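Flerura Entertainment Statement Desk
Licensed service for newsrooms, talent offices and music publishers 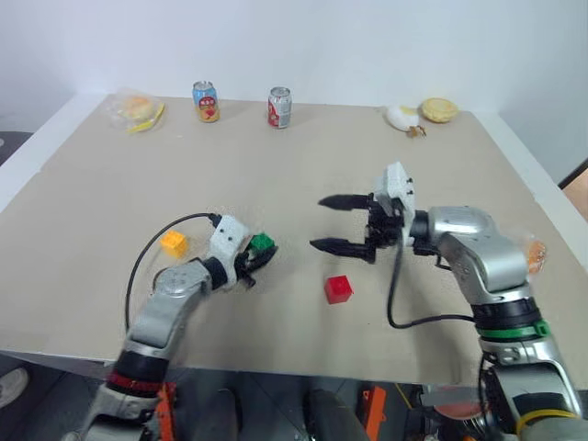
Flerura is a subscription service that collects, dates and files public statements made by and about working entertainers. It covers recording artists, film and television performers, comedians and online personalities. Each entry gives the full wording of the statement, the account or outlet where it first appeared, the time at which it was logged, and a record of any later edit, withdrawal or apology.

The service is produced by Cestitz and is licensed to organizations only. Individual accounts are not offered at this time.

Who the service is for

Newsrooms use Flerura to check what was said before a story is filed. A reporter who is working on a public dispute between two performers can open a single case file and read both sides in order, including posts that have been taken down by their authors.

Talent offices and record labels use the service to keep an accurate record of claims made about their clients. Many offices assign one staff member to review the morning digest and pass along any item that calls for a reply.

Music publishers and event promoters most often use the search tool on its own, usually before a contract is signed or a lineup is announced.

What is included

Every standard license includes the following:

Statement archive. Full-text access to all entries, including withdrawn items. Withdrawn items are marked in gray and carry the date of removal where it is known.

Case files. Related statements are grouped under one heading and shown in the order in which they were made. A case file stays open until 17 weeks have passed without a new entry. It is then closed but remains searchable.

Morning digest. A plain text email sent at 6:30 a.m. Eastern time. Subscribers choose the names they wish to follow, up to a limit of 400 per organization.

Correction notices. When Flerura amends an entry, each subscriber who has opened that entry receives a notice showing the old wording and the new wording side by side.

Export. Entries may be saved as text or as a spreadsheet. Exported files carry the entry number and should be cited by that number.

Sources

The archive draws on 1,554 monitored sources. These include verified accounts held by performers, accounts held by managers and publicists, celebrity news sites, radio interviews, podcasts and printed magazines. Interviews that were given in a language other than English are filed in the original language with an English translation below. The name of the translation office is given in each case. Most of this work is carried out by Pinheiro.

Private messages are not collected. Screenshots of private messages that have been posted by one of the parties are logged as a statement by the person who posted them, and the entry carries the label "Content not confirmed." The same label is used for audio clips of unknown origin.

Flerura does not state whether a claim is true. An entry records that a statement was made, by whom, and where. Where a statement accuses a person of a crime or of serious misconduct, the entry is held for review by a senior editor before it is released to subscribers. Any reply from the person named is placed in the same case file and given the same prominence.

Requests from persons named in the archive

A performer or an authorized representative may ask for an entry to be reviewed at no charge. The request should give the entry number, the wording in question and a copy of any document that supports the change. Requests are answered in writing. A representative who does not hold a subscription will be sent a copy of the entry on request.

Entries are not removed in return for payment, and no subscriber receives priority in the review of a request.

License types

Newsroom license. Up to 25 named users at one organization. Includes the right to quote entries in published work, with credit to Flerura.

Office license. Up to ten named users. Intended for talent agencies, labels and publicists. Entries may be used for internal purposes and in letters to counsel, but may not be republished.

Search license. Up to three named users. Includes the archive and export tools. The morning digest and correction notices may be added to this license at the time of renewal.

The search license is priced at $2,000 per year. Fees for the newsroom and office licenses depend on the number of users and are given in a written quote. Student newspapers and nonprofit stations may apply for a reduced fee.

All licenses run for 12 months and renew in March. A subscriber who joins at another time of year pays for the remaining months only.

Access and technical requirements

The service runs in any current web browser. No software needs to be installed. Each named user signs in with a work email address and a one-time code. Shared logins are not permitted under the license, and an account used from several locations at once may be paused until the subscriber has been contacted.

Organizations that use the Bemmont newsroom system can open Flerura case files from within the story editor. This connection must be turned on by the Bemmont account holder. The setup guide is found under Settings, then Outside Services.

Maintenance is carried out overnight between 2:00 a.m. and 3:30 a.m. Eastern time. Search may be slow during this period.

Support

The help desk is open on business days from 8:00 a.m. to 7:00 p.m. Eastern time. Questions about the wording of an entry should be sent to the editorial desk through the link at the foot of that entry. Questions about billing, user lists and renewal should be sent through the account page.

Ordering

To request a quote or a trial, complete the organization form and select a license type. Trial access is given for 14 days and covers the archive and case files. Export is turned off during the trial.

Related services from Cestitz
Flerura Tour Date Record
Flerura Awards Index
Flerura Credits Check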